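Shares 3 | Comments 16

Progress report to the Clokatberg Fund
Equipment planning for the two-armed bench
Prepared by Getsemaní Ayala, with Robel Endale and Akosua Asamoah

Dear Radwa,

Thank you again for the long and very useful call, and for your patience while we went back over our sums. You asked for a plain account of where the equipment money stands before the June review, so I have tried to keep the technical side short and give most of the room to what we have bought, what we would like to buy, and what we think can wait a little longer.

Where we are with the grippers

The largest part of this period went on deciding whether to replace the grippers on the bench or carry on with the ones we have. Robel went into it fairly sure we should replace them, and I was leaning his way, I must say. Then we sat down with the quotation from Arkton, which was fair but came with a long wait for delivery, and looked hard at what was really bothering us day to day. Most of it came down to the fingertips. The bodies, the mountings and the wrist cameras are all things we can live with for another year, and so the new grippers have moved out of this budget and into the next one, with your agreement.

What we would like to do now is put 400 pounds towards fingertips and covering tape. It is a small line, I know, but tape is the sort of thing that gets bought out of someone's own pocket when there is no line for it, and Akosua has quite rightly asked that this should stop. She has started a simple sheet by the door where people write down when a tip is re-covered, and by the next report we should be able to tell you how long a covering lasts.

The 2000 pounds set aside for cameras has not been touched. Jairo Usuga is comparing the offer from Dinsa with the one from Onduren, and the difference is mainly in the support and the spare cables - dull reading, but it matters to us a good deal. He would like to borrow a unit from each before we sign anything, and I have told him to take the time he needs.

The bench also wants a new top sooner or later. We have asked for a price on a plain white one in the same size, and would prefer to fit it in a quiet week, as everything has to come off and be set up again afterwards. I have put this down as "desirable" in the attached table, though Robel would have it higher.

Work at the bench this period
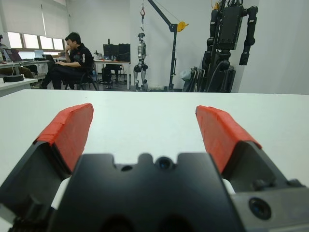
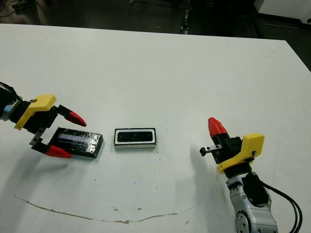
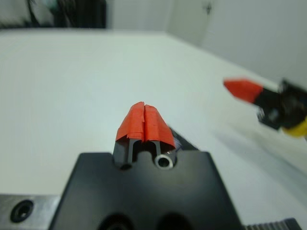
Grippers over the white table, with red or orange-red fingertips.

What we are asking you to approve

First, the line for fingertips and tape as set out earlier, to be spent as needed. Second, permission to hold the camera money over until the two trial units have been tried side by side, which may take us about 3 months. Third, your view on the table top, as we would be glad to know whether it may come from the equipment line or has to sit under furniture. Akosua has asked this twice of our own finance office and had a different answer each time, so a word from you would be a great help.

There is nothing else pressing. If you would like to see the bench for yourself, mornings are best, and Jairo is always glad to show people round. With warm thanks from all of us for your support, and for reading to the end of another of my letters.

Getsemaní

Related items
Clokatberg Fund: notes for equipment holders
Trial loans from suppliers: what to agree beforehand
Previous report: setting up the two-armed bench
Spare parts sheet, June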